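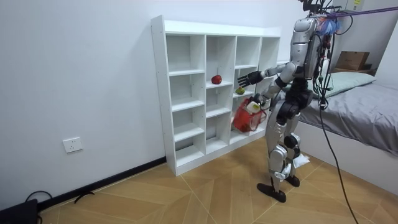

El ayuntamiento de Calasura ha aprobado la modificación de la ordenanza municipal de habitabilidad, que a partir de septiembre fijará nuevos criterios para el cómputo de la superficie útil en dormitorios y piezas de uso mixto. El texto, redactado por el servicio de urbanismo que dirige Graciela Godoy, afecta a las viviendas de alquiler inscritas en el registro local y a las que soliciten cédula por primera vez. La norma anterior medía la pieza de paramento a paramento, sin descontar el mobiliario. Con la nueva redacción, los muebles de altura superior a la del alféizar que se apoyen en una pared y permanezcan en la vivienda con cada cambio de inquilino se restan de la superficie computable. Una estantería blanca de casillas abiertas contra la pared, en un cuarto pequeño con cama y suelo de parqué claro, es la clase de elemento que hasta ahora no figuraba en el acta de inspección y que pasará a constar en ella si el arrendador la incluye en el inventario del contrato.

El registro contiene actualmente 611 viviendas. Según la memoria técnica que acompaña al expediente, 254 de ellas declaran al menos un dormitorio cuya superficie se encuentra próxima al mínimo exigido, que se mantiene en seis metros cuadrados para las piezas individuales. El servicio de urbanismo no ha publicado una estimación de cuántas quedarían por debajo del umbral una vez aplicado el descuento. La memoria se limita a señalar que el dato depende de inventarios que, en buena parte de los expedientes antiguos, no se aportaron o se aportaron sin medidas.

El procedimiento de medición también cambia. Los técnicos tomarán las cotas a un metro del suelo y anotarán por separado los retranqueos, los pilares exentos y los armarios empotrados. Estos últimos seguían un régimen distinto según se abrieran al dormitorio o al pasillo, y quedan ahora excluidos del cómputo en ambos casos. Las zonas con altura libre insuficiente bajo cubierta continuarán sin contar, igual que en la ordenanza vigente. El barrido de las puertas no se descuenta, aunque deberá quedar dibujado en el croquis.

Rogelio Abella, arquitecto técnico y redactor del anexo de medición, indicó durante la presentación que la diferencia entre mueble fijo y mueble móvil había generado la mayor parte de los recursos de los últimos ejercicios. «El criterio antiguo obligaba al inspector a decidir si una pieza estaba anclada o simplemente apoyada, y dos inspectores podían resolverlo de forma distinta en la misma escalera», explicó. El anexo sustituye el anclaje por la permanencia en inventario. Los muebles aportados por el inquilino quedan fuera del cálculo con independencia de su tamaño.

La asociación de arrendadores de Navarro, barrio que concentra la mayor proporción de pisos compartidos del municipio, presentó alegaciones durante el periodo de información pública. Su portavoz, Maricel Magbanua, sostiene que la norma incentivará la retirada del mobiliario y trasladará el coste de amueblar a quien alquila. La asociación solicitaba limitar el descuento a los muebles de fondo superior a 40 centímetros. La alegación fue desestimada con el argumento de que la ordenanza regula la superficie libre y no el tipo de mueble, y de que un límite por fondo reproduciría los problemas de interpretación del régimen anterior.

Se aceptó en cambio, de forma parcial, la propuesta del despacho Stenden relativa a las piezas de uso mixto. Los estudios y los dormitorios con zona de trabajo podrán acogerse a un cómputo conjunto cuando la separación entre ambas áreas no llegue al techo. La superficie mínima en esos casos será de unos 25 metros cuadrados, cifra que el reglamento de desarrollo deberá concretar antes de la entrada en vigor. Elie Sleiman, que firmó la propuesta, había pedido además que el cómputo conjunto se extendiera a los altillos accesibles por escalera fija. Ese punto no se ha incorporado.

Las viviendas con cédula en vigor conservarán la medición existente hasta su renovación. Los titulares que deseen anticipar el trámite podrán presentar un croquis acotado, el inventario actualizado y una declaración responsable en la oficina de la calle Prirau, en horario de mañana. Las tasas no varían. Cuando el croquis presente discrepancias con el acta anterior, el servicio practicará una visita de comprobación sin cargo para el titular.

Consolacion Gatchalian, jefa de la sección de inspección, precisó que las visitas se asignarán por orden de entrada y que no está prevista una campaña de revisión de oficio. El modelo de inventario se publicará junto con el reglamento.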